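Teaching two arms to wait for each other

An interview with the lead planning developer at Cuner, Prurnberg
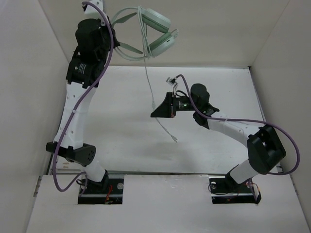 The planner at Cuner began as a scheduling tool for one arm, and for a long time its developers believed that a second arm would be a small addition. "We thought we copy the process, we give it another name, and we are finished," says the developer who now leads this part of the software. She laughs a little when she remembers it. Today her tests use soft and loose things, and over-ear headphones with a thin cable are her favorite. One arm has the headphones high above the table, the cable is wrapped around them in loops, and one length hangs down past the gripper of the other arm. "Look where the free end goes. It passes behind the fingertips. For the planner this is a difficult moment, because the cable is a thing which moves when the other arm moves."

The old version planned each arm alone and checked for collisions afterwards. If the check failed, both arms stopped and the planning began again. In January her team replaced this with one shared plan, in which each arm reserves a part of the space for a short time. The plan is made again every 64 milliseconds. She chose this number after many trials, and she does not defend it as a beautiful one.

"With a shorter time, the arms became nervous," she says. "They changed their mind in the middle of a movement. With a longer time they were calm, but they were also late."

The cable itself is not modeled in full. A complete model was tried by a colleague and it was too slow for the computer they have. Instead the software keeps a chain of 6 points between the place where the cable leaves the headphones and its free end, and it guesses the rest. When the camera loses a point, the planner makes the reserved space bigger until the point is found again.

I asked if this is safe enough for customers. She took some time before she answered. "For headphones, yes. For something heavy I would like to see more tests." The Dutch company Meijer, which packs returned electronics, has the software on trial at its site in Brorent. From there she receives the log files every evening, and she reads them herself — a habit from her first job, where the logs were the only thing she was allowed to touch.

Her present test set has 770 recorded runs. The most useful ones, she says, are those where an arm waits too long, as both arms can be polite and then neither of them goes first. The team solved it with a simple rule: the arm that holds the object decides. She had wanted something more clever.

The next version should be ready in 4 weeks. It will let an operator see the reserved spaces on the screen while the arms move, a request that came from Meijer.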